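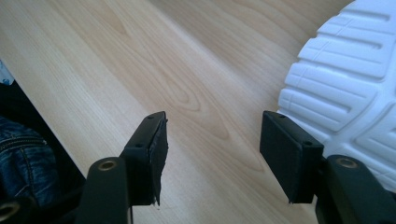

Indimdale Opera moves its new Rusalka to the concert hall

Indimdale Opera will open its season with a concert performance of Dvořák's Rusalka in place of the staged production it announced in spring. The company said the change became necessary when inspectors ruled that the fly system at its home, the Menura Theater, could not be used until repairs are finished.

All performances of the opera will now take place at Hotosow Hall, across the river from the theater. The dates and the curtain time of 7:30 p.m. stay the same. The cast, chorus and orchestra are also unchanged, although the company said one of the smaller roles is still to be filled.

The staging was to have been the largest the company has put on in several years, with a flooded second act and a moving forest that depended on the overhead rigging. The designs will be kept, and the company hopes to present the production in full two seasons from now. Part of the scenery has already been built and will go into storage.

According to the company's statement, the problem came to light during a routine inspection over the summer. Wear was found in the lines and pulleys that carry the heaviest pieces of scenery. The theater was told it could stay open for events that do not need anything hung over the stage, but the company decided that a reduced staging would not do the work justice.

"We looked at a version with no flown scenery and a smaller set," the statement said. "The creative team felt, and we agreed, that audiences would be better served by hearing the piece complete and well prepared in a good acoustic."

Hotosow Hall holds 2000 people, considerably more than the Menura, so every ticket holder can be given a seat. Subscribers will be moved to places in a matching price category and should receive new tickets by mail in the next few weeks. Those who bought single tickets can keep them for the concert performance, exchange them for another opera in the season, or ask for a refund. Refund requests must reach the box office before the end of September.

Ticket prices for the top two categories will be lowered. Holders who paid the original price will be credited with the difference automatically.

The orchestra will sit on the platform with the chorus behind it, and the soloists will sing from the front. English titles will be projected on a screen above the chorus. The company plans a short talk in the lobby an hour before each performance – admission is included with the ticket.

Rusalka has been absent from Indimdale for 19 years. The last production was sung in English with heavy cuts. This one will be given in Czech, and the company said that the full third act will be heard, including the passages for the Gamekeeper and the Kitchen Boy that many houses leave out. Language coaching for the chorus began in June and has continued without a break.

The second opera of the season, Donizetti's Don Pasquale, is not affected. Its single set stands on the stage floor, and rehearsals are due to begin at the Menura in October as planned. Handel's Alcina, scheduled for February, may still have to be changed. The company expects to know by November whether the repairs will be finished in time. If they are not, Alcina will stay at the Menura with simpler scenery, since Hotosow Hall is booked for most of that month.

Repairs are being paid for by the city, which owns the building, and by the Unnithan Foundation, a longtime supporter of the company. Neither has given a final cost. The work includes new lines, a new control desk and the strengthening of several beams above the stage. A separate plan to replace the seats in the balcony has been put off until next summer.

The company's free open-air concert in Menura Park, which drew up to 3000 listeners last year, will go ahead at the end of August. The program will include the Song to the Moon from Rusalka, along with arias and choruses from the other operas of the season. In case of rain it will be moved indoors to Hotosow Hall, with seats given out at the door from 6 p.m.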